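Rewarming steamed buns, a short thread. I've been asked about this a few times since August.

The microwave makes them tough within minutes. I use a small electric steamer pot with a metal basket that sits in the top. Mine has one knob and no timer.

Water first, 200 ml for one batch. It should stay well under the bottom of the basket. If it touches the holes, the buns get soggy underneath.

I let the pot come up to steam with the basket in and the lid off to the side. Buns wait on a plate until then.
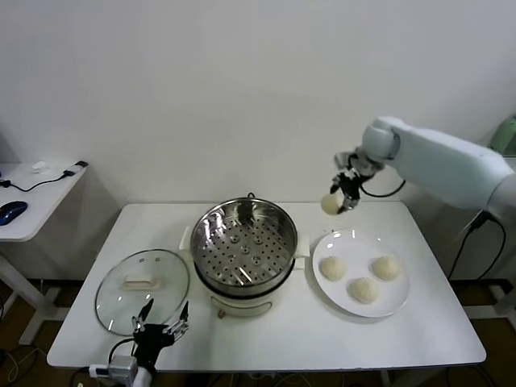

Four buns is what I do for lunch. A package from Yen, the shop on Ellberg Street, has 8, so that's two lunches. The other half stays in the freezer.

Leave a gap between them. They swell a little and they will stick to each other, and then the skin tears when you pull them apart.

Paper squares under each one help if your basket has large holes. With small holes I just wipe on a little oil.

From the fridge: some 8 minutes. From the freezer, nearly double that. Turn the knob down once the glass lid fogs over.

When the time is up, switch off and wait a minute before lifting the lid. Tilt it away from you so the drips don't land on the buns.

Dump the leftover water the same day. I forgot once and had to descale the pot.

Next thread will be dipping sauce.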